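Skerkcombe Students Take Their Sidewalk Robot to the Virtual City Finals

SKERKCOMBE, 12 May 2022. The after-school robotics club at Skerkcombe High School is delighted (and a little bit out of breath) to announce that its team has earned a place in the final round of the Floster Challenge, a student competition in which clubs teach a delivery robot to find its own way through a simulated city. The team finished the qualifying round in April with 1018 points, the best score the club has ever had, and everyone from the newest members to the very patient parents in the parking lot is still smiling over it.

The students named their robot Skarnov, and they have spent most of the school year getting it to behave on a sidewalk, a job that sounds simple until you try it! Every team in the challenge works with the same streets, and the robot has to stay on the pavement, keep clear of the curb, and pass whatever stands along the way without bumping into it. The club began with short straight stretches and worked up to whole blocks, with plenty of evenings given over to a single stubborn corner. By the time the qualifying round came along, the students had logged 122 practice runs and filled a fat binder with notes on them.

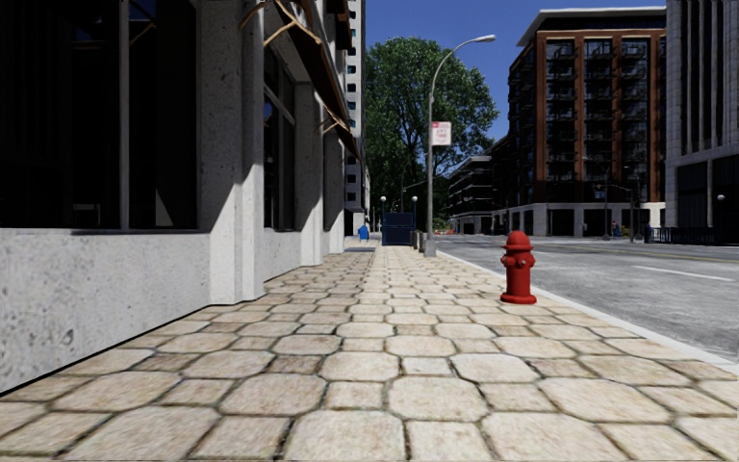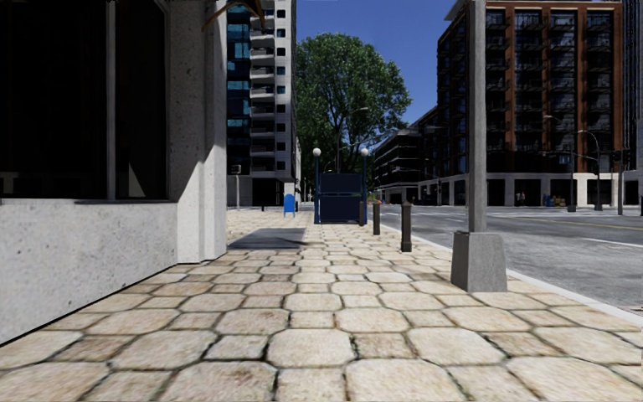
Two views of a sidewalk in the simulated city, the first with a red fire hydrant near the curb and the second with a gray utility pole and bollards.

The work is shared out so that every member gets a turn at everything. Some of the students write the steering code, others go back over the recorded runs and mark the spots where the robot hesitated, and the younger members have taken charge of the test plan, which they guard quite fiercely. The club meets in the computer lab, and thanks to a generous gift from Janssen, our longtime neighbor on Mill Street, it now has 10 workstations, so there is a good deal less waiting for a seat than there used to be.

The final round will be run online, and families, friends and neighbors are warmly invited to come and watch it on the big screen in the school auditorium. Admission is free, there will be lemonade and cookies, and we have set out 100 chairs, so please do come a little early if you would like to sit near the front. Club members will be on hand before the start to show visitors how the robot is programmed and to let them try a practice street for themselves.

Starting time and parking information are available from the Skerkcombe High School front office.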